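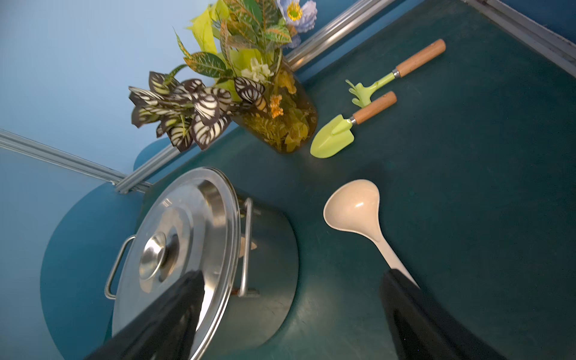 I got to Horkemgate a good half hour before the doors opened, which was lucky, because by ten the line for the robot arms went all the way back to the bike racks. I'd come to talk to Shiela Fajardo, who runs the demo floor at Jarkitell, and she was already on her second coffee and talking faster than I could write.

"Ask me anything except when we're going to sell you one for your kitchen," she said. "I've had that from 57 people and we've only done the staff preview!"

So I asked her why kitchen stuff at all. I'd been expecting car parts, I guess, or boxes. She laughed and said that's what the first open day had been, back in December, and visitors were polite about it and drifted off to the snacks.

"People don't know if picking up a gearbox is hard," she said. "Everybody knows a ladle. They've dropped one in the soup. So they stand there and they have opinions, and I love that."

They really do have opinions. The man next to me (retired, big fan of the whole thing, told me so twice) kept muttering "go lower, go lower" at the gripper like he was watching golf.

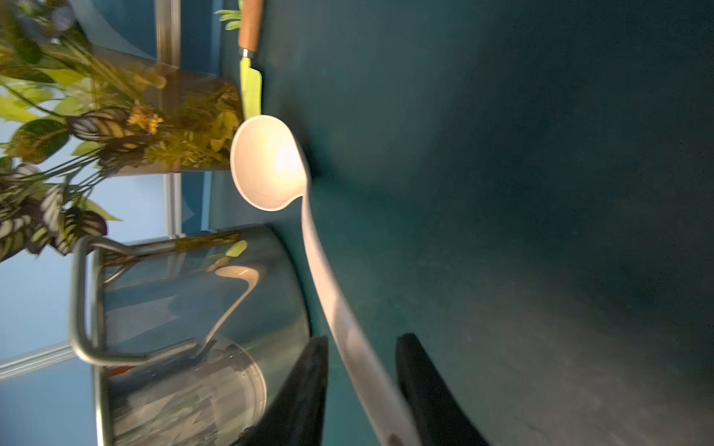 The ladle between the gripper fingers at the Horkemgate open day.

Edgardo Saludo works on the grasping side, and Shiela waved him over so I'd stop asking her technical questions. He's quieter, but get him started on ladles and he's off.

"It's long, it's curved, and the weight is in a silly place," he told me. "You hold it by the handle and the bowl wants to swing. A person fixes that with the wrist and never thinks about it. We have to think about it a lot."

How much is a lot? He pulled up the log on his phone and showed me: 2354 tries on kitchen tools alone. I asked how many of those were good ones and he grinned and said that was a different log.

What about shiny things, I wanted to know, since my own phone can't take a decent picture of a saucepan. "Oh, shiny is awful," Edgardo said. "Steel shows you the whole room. You get a second ladle in the side of the pot, and the software has to learn which one it can pick up."

Shiela had a group from Buenaventura to look after by then, so I only got one more question in. Would she do it all again next year? "Ask me when my feet stop hurting," she said, and then, over her shoulder, "Yes!"

The next open day is 8th July, with 400 places, and you sign up at the Horkemgate front desk.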